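Compte rendu de la réunion d'atelier – site de Kamanberg, septembre
Objet : poste de tri automatisé et organisation des équipes 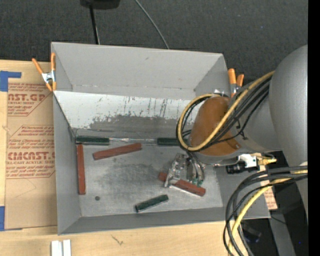
Une opératrice de l'équipe du matin demande ce que deviennent les heures de tri manuel quand le bras prend les blocs à sa place. Elle rappelle que ces heures servaient aussi à souffler entre deux séries au montage, et que personne n'en a parlé au moment du choix de la machine.

La direction de Zerer répond que les heures sont reportées sur le contrôle et la préparation des commandes. Aucun poste n'est supprimé jusqu'à la fin de l'essai. Pour la suite, elle ne prend pas d'engagement en séance.

1. Point sur l'essai
Le bras prélève les blocs un par un dans le bac gris. L'objectif fixé avec Hollico est de 300 prises par équipe. Il n'est pas tenu le matin, à cause des arrêts. Les blocs couchés le long des parois restent les plus difficiles à saisir, et l'opérateur doit alors intervenir. Hollico propose de revoir la trajectoire d'approche. Le bac reste fixé par des pinces à ressort pendant l'essai – une bride définitive sera chiffrée ensuite.

2. Charge de travail
Les opérateurs signalent que la surveillance fatigue autrement que le tri : moins de gestes, mais une attention continue et des reprises imprévues. Deux personnes disent avoir moins mal aux épaules. D'autres s'ennuient. Il est convenu de limiter la surveillance à 4 heures par personne et par jour, avec rotation sur le montage. Les chefs d'équipe établissent le planning.

3. Formation
Sur les 16 salariés de l'atelier, 12 ont suivi la première session, assurée par Arnardóttir. Les autres passeront avant la fin du mois. L'équipe de nuit demande une session sur ses horaires, accordé. La question de la prime liée à la conduite du poste est renvoyée aux négociations annuelles. Les représentants du personnel demandent que ce renvoi figure au compte rendu.

4. Sécurité
Rappel : arrêt du bras avant toute intervention dans le bac, y compris pour un seul bloc. Le cheminement des câbles côté bras est à revoir par la maintenance.

5. Divers
Le bruit du compresseur sera mesuré. La machine à café du hall reste en panne, relance faite.

Prochaine réunion en octobre, à 14 h, salle du bas.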